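Re: [family-tapes] Recording my grandmother over the holidays

On 11 Dec 2021, Seul-gi Ra wrote:

> Hi all, longtime reader, first time posting. My grandmother is
> coming to stay with us for two weeks and I finally got her to
> agree to be recorded talking about the years she worked at the
> Ruvamora cannery. She is 88 and sharp but gets tired after lunch,
> and she goes very stiff when she thinks it's "an interview."
> My questions: do I need to buy a microphone, or is a phone good
> enough? How long should one sitting be? And what do you all do
> with the recordings afterward? I have a list of 40 questions
> typed up and I'm a little worried it's too many.
> Thanks, Seul-gi

Hi Seul-gi, and welcome! I'm going to go out of order, so bear with me.

Forty questions is a lot, but keep the list. Just don't have it in your hand. I did that with my uncle Walt the first time and he kept glancing at the paper to see how much was left, like a man at the dentist. Now I read my questions over in the morning, pick three or four, and leave the paper in the kitchen. If we only get to one of them, fine. My best hour with Walt came out of asking what he used to carry in his lunch pail, and that turned into the foreman, the flood, and a girl named Patsy who none of us had ever heard of (my aunt was in the next room, and she had questions of her own).

On time, I'd go for 30 or 40 minutes in the morning if she fades after lunch. Stop while she still has something to tell you. You have two weeks, so lots of short ones will beat a couple of long ones, and she'll think of things overnight. Keep a notepad by the coffee pot, because half of what I've gotten from my mother's side came out at breakfast before anything was switched on. When that happens I write down two or three words and ask again later. She never tells it quite the same way the second time, but close enough.

On the microphone, no, I wouldn't buy one for this. I did buy one, a nice little clip-on, and my mother fussed with it the entire time and you can hear her sleeve on every single file. A phone will do if the room is quiet. Turn off the fridge if you can hear it from where you sit (put your car keys in the fridge so you remember to turn it back on – I learned that one from somebody on this list years ago and it has saved a lot of ham). Shut the window. Take the ticking clock off the wall. Put the phone in airplane mode, and check how much space is left on it before you start, not after. I once lost the end of a story about a mule because I had 2,889 photos on there, mostly of the dog.

And a cloth on the table helps a lot. A bare table picks up each cup and each elbow and every tap of a finger, and older people do tap when they're making a point. Any old tablecloth will do, and a folded dish towel under the phone is better still.
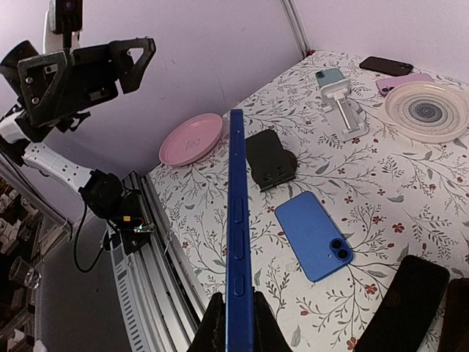
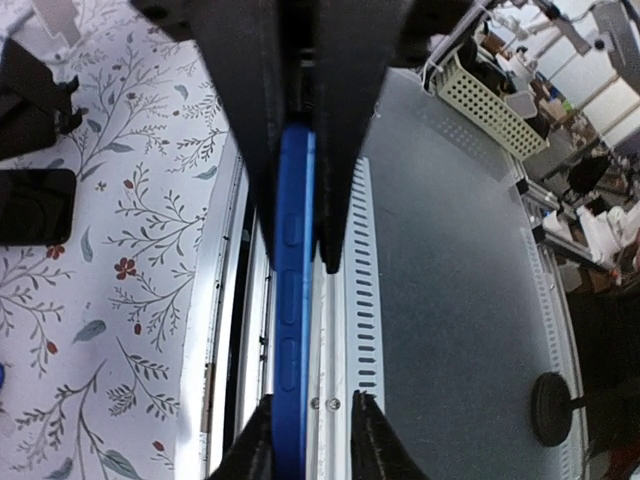 As for where to sit, I like the corner of a table, so you're kitty-corner from her and neither of you has to stare at the other. Across the table feels like a bank loan. Have something for her hands, too. Peas to shell, a deck of cards, buttons to sort, whatever she likes. My mother talks best when she's peeling something. You'll get some noise from it, but I'd take the noise over the stiffness any day.

Photo albums are great but say out loud what you're both looking at! I have twenty minutes of my mother going "oh, and that one, he was trouble" and "now her, I never trusted her" and I have no idea who either of those people are. So these days I say "that's the one on the porch with the two dogs" and she rolls her eyes and tells me who it is.

For the cannery years, I'd start with the walk to work. What time did she get up, who else was on the road, what did it smell like when she got near the place. People can nearly always do a walk. Pay is good too. I'd leave the big questions (was it hard, were you happy) for the second week, if you ask them at all.

Now, afterward. Please do this the same day, even when you're tired. Say the date and her full name at the start of each recording, and then name the file the same way. Copy it in two places. I use the computer and a plug-in drive that lives at my sister's house in Jomance, and I swap it out when I visit. I tried typing everything up from scratch and it nearly finished me – one short session with Walt came to 1,776 words before I'd even reached the flood. These days I run the file through Brola for a rough draft and then fix it by ear. It's hopeless with place names and it thinks my aunt is called Dolphin, but it does save my wrists. If you don't want to type anything up, just make a list of what comes up at which minute. I'd be lost without mine.

One more thing, and then I'll let you go wrap presents. Ask her who is allowed to hear it. My mother said family only for two of hers, and I marked them that way in the file name so my kids won't have to guess. She was a lot easier about talking once she knew I'd asked. She even told me about the fire at the Sangkhawat place, which she'd refused to discuss since I was in grade school.

Does anyone else have a trick for relatives who switch languages halfway through a sentence? Seul-gi didn't ask, but I have a cousin coming in April who does it all the time and I can only follow half.

Let us know how the first morning goes!

Marlene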